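# Consejos de taller para los equipos del Club de Robótica Konura

Las indicaciones que siguen se dirigen a los equipos inscritos en la modalidad de manipulación y se aplican a todas las mesas del aula Matos. Sustituyen a la hoja anterior y permanecen en vigor hasta la muestra de agosto.

## Preparación de la mesa

- Pase un paño de microfibra apenas humedecido por la superficie de trabajo. Los limpiadores con cera quedan excluidos: dejan una película sobre la que las piezas resbalan.
- Fije con cinta de carrocero el contorno de cada objeto que deba volver a su sitio entre intentos. La cinta se retira el mismo día; pasada una semana deja residuo, que se elimina con unas gotas de aceite de cocina y jabón neutro.
- Recoja los cables con tiras de velcro. Las bridas de plástico se reservan para el montaje definitivo.
- Verifique el alcance de los brazos a velocidad reducida antes de colocar ningún objeto.

Las superficies brillantes exigen un cuidado adicional con la iluminación. Si el reflejo de los tubos del techo dificulta la detección de los bordes, conviene desplazar la lámpara auxiliar hacia un lateral y repetir la calibración — no basta con bajar el brillo de la cámara.
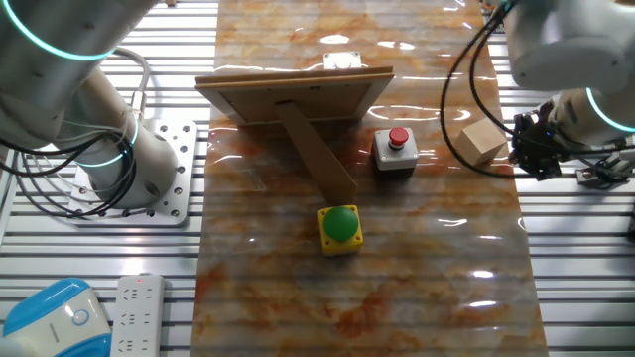 *Mesa de prácticas con portarretratos, botones y cubo de madera.*

## Objetos domésticos como material de ensayo

El ejercicio Clitska utiliza enseres corrientes. Un portarretratos de sobremesa resulta adecuado para practicar la aproximación a un objeto ligero e inestable. Antes de la sesión, compruebe que la bisagra del pie no tenga holgura; si la tiene, una arandela fina de fieltro entre el pie y la trasera suele corregirla. El vidrio se retira siempre y se guarda envuelto en papel de periódico, en la balda inferior.

Para los cubos de madera se recomienda lo siguiente:

1. Lijar las caras con grano 240, en el sentido de la veta.
2. Eliminar el polvo con un pincel seco.
3. Matar ligeramente las aristas, sin redondearlas.
4. Dejar sin barniz las caras de agarre.

Cada equipo anotará el peso de su cubo en la ficha. Las variaciones superiores a 5 gramos entre piezas de un mismo juego obligan a sustituir la que difiera. 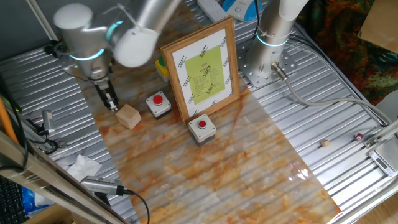

La aproximación vertical es el procedimiento que el club exige en la primera evaluación. La pinza se orienta hacia abajo, se detiene sobre la pieza y solo entonces desciende a velocidad lenta. Con botones tan próximos al cubo como los dos rojos de esta mesa, el equipo debe prever también la trayectoria de salida: primero se asciende y después se desplaza el brazo en horizontal. Un alumno permanecerá junto a la parada de emergencia durante toda la prueba, sin asumir otra tarea.

## Conservación de botones y carteles

Las carcasas de los pulsadores se limpian con un bastoncillo y alcohol isopropílico, con la alimentación desconectada. No se pulveriza producto directamente sobre el botón. Los carteles impresos se renuevan cuando el papel se ondula; un cartón del mismo tamaño colocado detrás lo mantiene plano.

## Cierre de la sesión

- Lleve los brazos a la posición de reposo antes de cortar la corriente.
- Aspire las ranuras de la mesa con la boquilla estrecha — el serrín acumulado termina en los conectores.
- Devuelva las piezas menudas a su caja con tapa, etiquetada con el número de equipo.
- Firme la hoja de uso y entregue la llave en la conserjería del edificio Sallham.

Las peticiones de material se presentan por escrito, con una semana de antelación, en el buzón del aula.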